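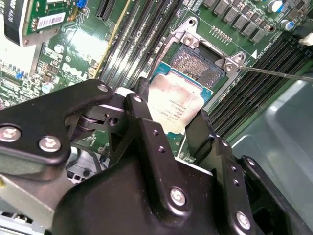 The Robot That Would Not Let Go

By Malathi Thomas
June
Reading time: 3 minutes

A computer's processor is the chip that does most of its thinking. It is flat, square and expensive, and it lives in a socket on the big green board inside the case. The socket is full of tiny gold pins. Bend one and the whole computer may sulk for ever.

So you might wonder who thought it was a good idea to let a robot near it. The answer is Harish Kulkarni, who runs the repair workshop at Skuduletti, where old office computers are taken to bits so the good parts can be used again. He has a robot gripper called Branden. Branden has two fingers, plenty of bolts and no common sense whatsoever.

What went wrong

One morning Branden picked up a processor, as it had done 62 times before, and was told to put it in a tray. It moved to the tray. It stopped. It did not open its fingers.

Daryna Vakulenko pressed the "open" button on the screen. Branden stayed shut. She pressed it again, harder, which is what everybody does and which has never helped a screen yet. Then Branden squeezed a little tighter.

Daryna hit the big red emergency stop. Everything froze, with the chip still stuck between the fingers like the last biscuit in the hand of a toddler.

Why it happened

Look at the pale smears on the chip's metal lid. They are dried thermal paste, a goo that helps heat travel out of the processor and into the metal cooler that sits on top. When it is fresh it is sticky. When it is old it goes crusty and gets everywhere, a bit like toothpaste round a sink.

A robot can't feel things the way you can. Branden has a sensor in one finger that measures how hard it is pressing. A crumb of old paste had worked its way in beside the sensor, and the sensor began to report that Branden was holding nothing at all.

Now think like Branden. You have been told to let go of a chip. Your finger says there is no chip. Clearly you must have missed it, so you had better close up and get a proper grip before you let go. Branden was following its instructions perfectly. They were just rather silly instructions.

How they fixed it

Tymofii Marchuk switched off the power, waited, and eased the fingers apart by hand. He cleaned the sensor with a soft brush. Then he changed the program: if the sensor and the fingers disagree, Branden must now stop and call a human.

The chip was fine. Daryna says she was fine too, after a cup of tea.

Words to know

Gripper: the part of a robot that holds things.
Sensor: a part that measures something, such as pushing or heat.
Emergency stop: the red button. If you ever work near a robot, find out where it is first.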